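3. Getting the Cuder up and running

Right, so you've read the bit about where to put it (if you skipped that, go back, I'll wait) and you've got your Cuder dehumidifier out of its box. I wrote this part of the guide after setting up my own in July, and then again at Sushil Kushwaha's flat, where I learned the tank does go in backwards if you push hard enough!

What you need to hand: a jug, a soft cloth, the drain hose from the bag taped inside the lid, and a wall socket. Please don't use an extension lead.

3.1 Before you plug it in

1. Stand the unit upright and leave it for a few hours. If it travelled on its side in the car, leave it overnight.

2. Peel off all the blue tape. There's a strip under the rear grille that I missed completely the first time and it buzzed like a wasp in a tin.

3. Slide the tank out towards you, lift the float with one finger and let it drop. It should move freely. If it sticks, look for a bit of foam packing wedged behind it.

4. Push the tank back in until it clicks.

Caution: never run the unit with the filter out, even for a quick test. Dust on the coils is a pain to get off and you'll bend the fins trying.

3.2 First run

1. Close the windows and the doors to the room. I know, it feels wrong in summer.

2. Plug in and hold the power button until the light goes green. Amber means the tank isn't seated (see 3.1, step 4).

3. Press Mode until you see CO, which is continuous. Leave it like that for the first day. You'll be emptying the tank a fair bit, so don't go off for the weekend.

4. After that, press Mode again and set the humidity you want. I keep mine at 55 in the bedroom and a touch lower in the back room where the washing hangs.

Note: if the display shows 100 and stays there, the sensor has probably got damp in storage. Switch off, leave the tank out for an hour and try again. Girish Mishra had this with his, and it sorted itself out by teatime.

3.3 Fitting the drain hose (optional)

Do this if you're sick of carrying the tank to the sink. The Grolden hose is the one in the bag. The Stoler one fits as well but it's stiffer, and I found it crept off the spout.

1. Switch off at the wall and empty the tank.

2. Unscrew the cap at the back and put it somewhere you'll remember (mine lives in the cutlery drawer).

3. Push the hose on as far as it'll go and run the other end downhill to a drain or a bucket. No loops, no going up over the skirting board.

4. Check the floor by the hose after an hour, and again before bed. On carpet, press down with a dry cloth and see what comes up.

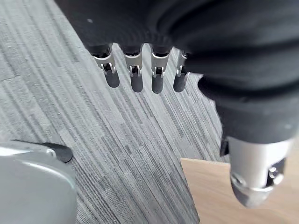
3.4 Error codes you might see

E1: tank full or missing. Empty it, put it back.

E3: too cold. The coils ice up in a chilly garage, so bring the unit indoors and let it warm through.

E7: fan blocked. Unplug it, then have a look behind the grille for socks. Mine was a sock.

If a code comes back after you've switched off and on twice, ring Kincaid, who do the repairs, and quote part number 734 if it's the float they're asking about.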